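Braiding Evening in Ploden Brings 271 Visitors

April 11, 2019

The spring braiding evening of the Inness hair school in Ploden was visited by 271 people, more than in any year before. The visitors could learn a simple rope braid, a waterfall braid and a low bun with two small braids going into it.

Teacher Chie Kinoshita showed each style slowly, two times, and after this the visitors practiced on each other. "Many mothers told me their daughter's hair is too slippery for braiding," she said. "I advise them to braid on the second day after washing, and to use a little water on the fingers."

The most questions were about the waterfall braid. Reiko Yoshida, who led the table for beginners, recommended to hold the dropped strand with a clip until the next one is ready. For short hair she starts the braid closer to the ear.

The school also sold tickets for its summer course, and about 200 were taken on the same evening. The course has 3 lessons and is suitable also for children from eight years.
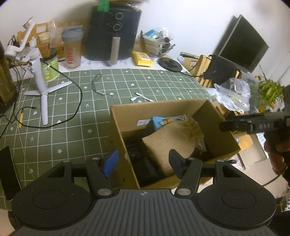 Next dates

The summer course begins in June in the school's rooms on Varon Street. Registration is at the front desk, with Natsumi Sakamoto.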